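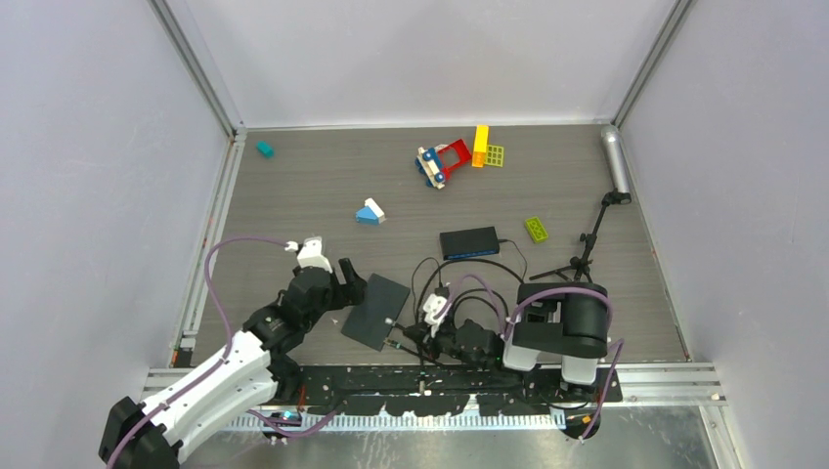 Block Corner Is Back -- Bring Your Odd Bricks!

November 10, 2019
Print this item | E-mail to a friend

The block corner at Hodenero House opened again this month, and what a first afternoon it was! Séverine Bodin hauled the big tub down from the Nolier storeroom, 3000 pieces at the last sorting, and within minutes there were bricks all over the gray floor, just as it should be.

Cars are the thing this season. The white and blue one with the dark blue wheels has a red open piece hitched on at an angle, and opinion is split on whether that makes it a tow truck or a crane. (I say tow truck. Loïc Marchal says crane, and he is wrong.) We also have plenty of those sloped pieces that make such good hoods and windshields, so if you've been wanting to build a proper fleet, come and dig in.

What I love about a spread-out floor is how the colors start giving you ideas. A lime-green brick sitting off by itself looks like the start of a bus. A flat plate with studs could be a loading dock, or a roof, or a raft if you squint. Several of the younger builders never touch the tub at all and work only with what has already rolled into the open.
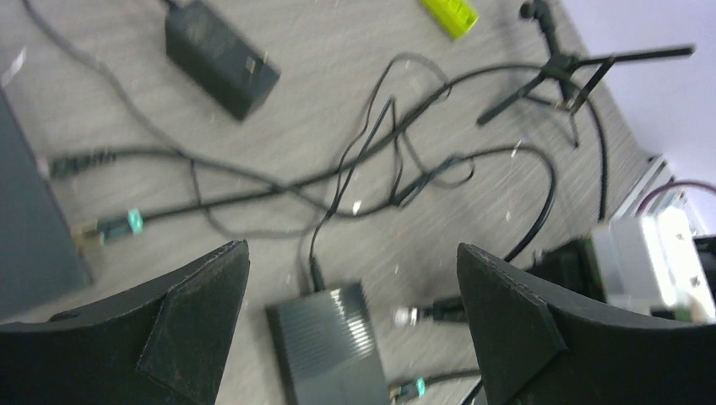 Floor level at the block corner, with the tripod legs and a black power adapter for neighbors.

We're building toward the Barbier Street table, a little town that will go on show in the front hall at the end of November. It needs houses, trees, a bridge and anything that rolls. Hervé Perrin has promised a train station with a working clock -- we'll see! Each builder gets one base plate, and you may team up and join plates if you want something longer.

We're short of wheels and hinges, and we could use another 100 flat plates in any color. Odd bricks from the bottom of the toy box are very welcome. Please rinse them first and drop them in the bin marked Tonetis by the stairs. Nadège Moulin is keeping the list of town buildings, so check with her before you start a third fire station.

RECENT ITEMS
Puzzle swap: 27 boxes found new homes
Paper boats, round two
New shelves for the Nolier storeroom
The 500-piece challenge returns

COMMENTS (3)

Saulius Bite: Definitely a crane. My daughter wants to know if the town can have a harbor.

Nadège Moulin: Yes to the harbor! Nothing on the list for the far end of the table yet, so it's hers.

Hervé Perrin: The clock will work. Has anyone got spare gears?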